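Why do doors have handles where they do?

Go and find the nearest door. I'll wait. Now push it open with one finger, right next to the handle. Easy, isn't it? Now try again, but this time put your finger close to the hinges, on the side where the door joins the wall. (Mind you don't get your fingers near the gap!) It's suddenly like trying to shove a hippo out of a bath.

Same door, same finger. So what's going on?

The answer is a bit of science called leverage, and I think it's one of the most useful things you can learn, because once you've got it you start spotting it all over the house.

A door doesn't slide about when you push it. It turns. The hinges stay where they are and everything else swings round them. Scientists call the bit that stays put the pivot. The further away from the pivot you push, the more turning power your push has. Grown-ups who study this sort of thing call turning power "torque", which rhymes with fork.

Let's do a sum. Say your door is 80 centimetres wide. If you push at the far edge, you are 80 centimetres from the hinges. If you push halfway across, you're only 40 centimetres away, so you have to push twice as hard to get the same amount of turn. Creep in closer and it gets harder and harder. Push right on the hinge itself and you can huff and puff until teatime and the door won't swing at all.

That's why door makers put the handle on the side away from the hinges. You get lots of turning power for very little puff.

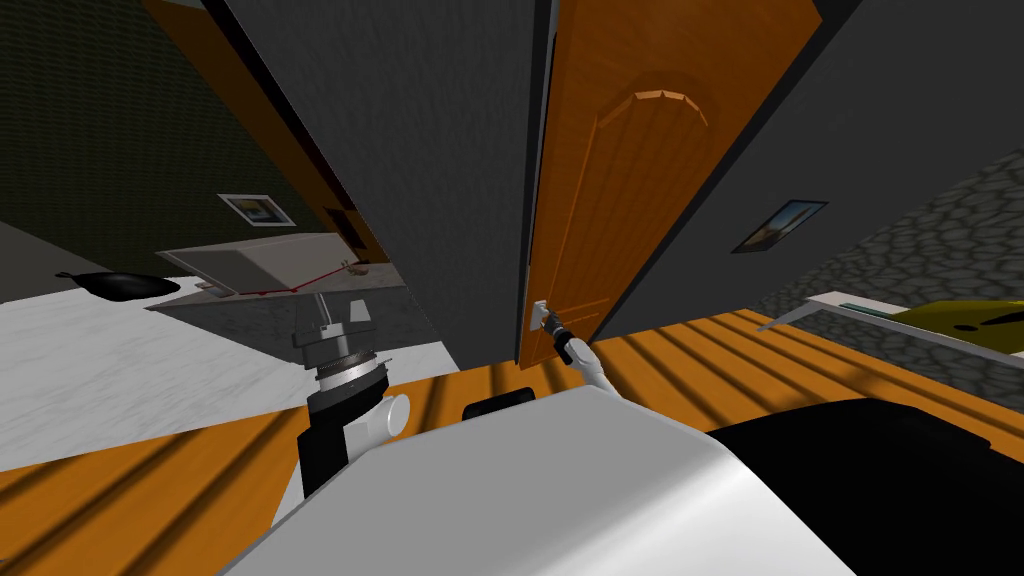 An orange door with an arched panel and a silver lever handle.

Now for the sneaky part. The handle is a lever too! A lever handle has its own pivot, at the end where it joins the door. Press down on the other end and the long arm turns a little rod inside. The rod pulls back the latch, the springy bit of metal that pokes out of the side and keeps the door shut. Let go, and a spring pushes it out again. Click!

Round doorknobs do the same job, but your hand is much closer to the middle of the knob, so you have to grip and twist harder. Try one with soapy hands and you'll see what I mean. My gran's back door had a knob like that, and she used to open it with a tea towel.

I grew up in a village called Gullow, where the old barn had a door so heavy that it took two of us to shift it. We always pushed in the middle, side by side, like a pair of donkeys. If only we'd known! One of us at the far edge might have managed it alone — and the other could have gone in first and bagged the best hay bale.

Want to test it yourself? Open a big hardback book so the cover stands straight up. Flick the cover over with your finger at the top edge, then stand it up and try again down by the spine. Which flick has to be stronger?

Then go on a lever hunt. Scissors, tin openers, taps, seesaws and the pedals on your bike are all good ones to start with. I found 14 in my kitchen before I got hungry and opened the fridge. Which made it 15, come to think of it.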